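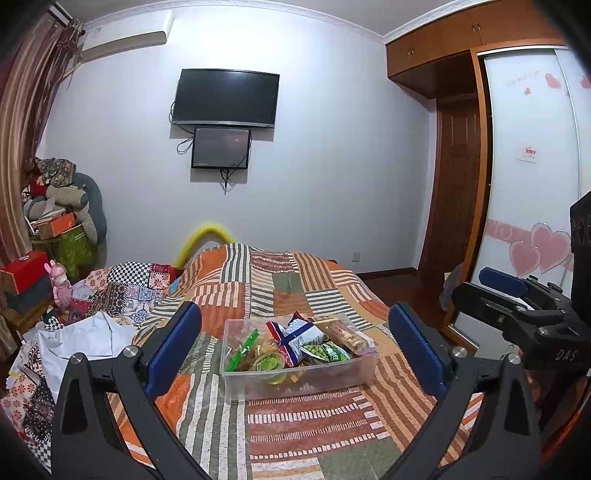 # Quiénes somos

Mevorach es un laboratorio independiente de ensayo de efectores finales, cámaras y controladores para manipulación robótica. Comparamos componentes que ya están en el mercado o a punto de salir, y entregamos informes con datos en bruto. No fabricamos pinzas ni las distribuimos.

La mayor parte del trabajo se concentra en pinzas de dos dedos, tanto montadas en brazo como manuales. Las manuales se usan para registrar demostraciones humanas: el operador cierra los dedos sobre el objeto, la cámara solidaria a la herramienta graba y el conjunto se exporta con marca de tiempo común. Las montadas en brazo se ensayan después con las mismas tareas, los mismos objetos y los mismos criterios de fallo.

## Qué ensayamos

**Pinzas.** Apertura útil, paralelismo de los dedos a lo largo del recorrido, holgura en los pivotes, repetibilidad del cierre y comportamiento de las almohadillas. En las almohadillas de goma medimos el coeficiente de rozamiento frente a film plástico, cartón, tejido y poliestireno, con la goma nueva y después del ciclo de desgaste. El ciclo consta de 32 series de cierre y apertura con carga lateral.

**Brazos.** Error de posición con carga, tiempo de asentamiento y respuesta ante contacto no previsto. No publicamos velocidades máximas; el dato del fabricante suele bastar y en nuestras tareas casi nunca es el factor limitante.

**Cámaras.** Campo visual efectivo con los dedos abiertos y cerrados, porcentaje de imagen ocupado por la propia herramienta, desenfoque por movimiento y estabilidad de la exposición al pasar de una ventana a una zona interior oscura. Las lentes de gran angular se calibran antes y después de cada serie.

**Controladores.** Latencia de extremo a extremo, fluctuación y pérdida de paquetes. Se mide con el bus cargado y sin cargar.

## Dónde ensayamos

El banco principal está en la nave de Celtance, donde disponemos de 3 puestos con brazo fijo y una mesa óptica para calibración. El banco sirve para aislar variables. Para la segunda fase trabajamos en viviendas amuebladas: cocinas, dormitorios, salones y trasteros, con los objetos que hay en ellos.

Un dormitorio plantea dificultades que la mesa no reproduce. Una caja de plástico transparente con aperitivos envasados, apoyada sobre una colcha de retales, reúne varias a la vez: paredes transparentes, envoltorios arrugados de distinto tamaño, una superficie de apoyo blanda y un fondo con mucho estampado. La colcha cede cuando los dedos empujan hacia abajo, de modo que la profundidad de agarre calibrada en mesa deja de ser válida. Las bolsas admiten agarre por el borde o por el cuerpo, y cada opción da una tasa de fallo diferente según la pinza.

También cuenta el resto de la habitación. Los montones de ropa de cama y cojines aportan textura abundante al seguimiento visual; una pared lisa y clara con un televisor apagado aporta bastante menos. Registramos la pérdida de seguimiento por orientación de la cámara y la incluimos en el informe como tabla aparte.

## Método

Cada comparativa sigue un protocolo de 8 pasos, cerrado antes de la primera toma. Los puntos que más preguntas generan son estos:

- Los objetos se pesan y se miden al inicio de cada jornada.
- El orden de las pinzas se sortea. El operador no lo elige.
- Un agarre se considera válido si el objeto se levanta, se traslada y se deposita sin contacto con la otra mano.
- El deslizamiento se anota aunque el agarre termine siendo válido.
- Las tomas defectuosas se conservan y se etiquetan. Ninguna se borra.
- Los pares de apriete de la tornillería de los dedos se comprueban al principio y al final de la serie.

Cuando se comparan dos herramientas manuales en la misma sesión, ambas llevan el mismo firmware de captura y se sincronizan con la misma referencia. Si el fabricante publica una actualización durante la campaña, la campaña se termina con la versión inicial y la nueva se ensaya por separado.

## Wukum

Wukum es nuestro conjunto interno de tareas de referencia. Está dividido en 4 bloques: extracción de recipiente, apilado, manipulación de tejido y transferencia entre manos. El bloque de extracción es el más solicitado por los clientes y también el que presenta mayor dispersión entre operadores - un problema que seguimos estudiando y que limita las conclusiones cuando la diferencia entre dos pinzas es pequeña.

La definición de las tareas se entrega a quien la pida. Las grabaciones en viviendas no se ceden a terceros sin autorización escrita de los residentes.

## Relación con fabricantes

Masri nos suministra utillaje, bridas y adaptadores de muñeca bajo plano. No ensayamos productos de Masri. Los fabricantes pueden enviar unidades para su evaluación, pero las comparativas publicadas se hacen con unidades compradas por vía comercial. El fabricante recibe los resultados antes de la publicación y puede aportar observaciones técnicas, que se adjuntan íntegras. No puede retirar el ensayo.

## Encargos

Aceptamos encargos de equipos de investigación, integradores y departamentos de compras. Para valorar una solicitud necesitamos el modelo exacto de cada componente, la interfaz mecánica, la tensión de alimentación, la tarea prevista y el tipo de entorno. Las solicitudes sin tarea definida se devuelven con un cuestionario.

El informe estándar incluye tablas de resultados, registros sincronizados, archivos de calibración y lista de incidencias. El análisis de desgaste de almohadillas se contrata aparte.

Página revisada en octubre de 2025.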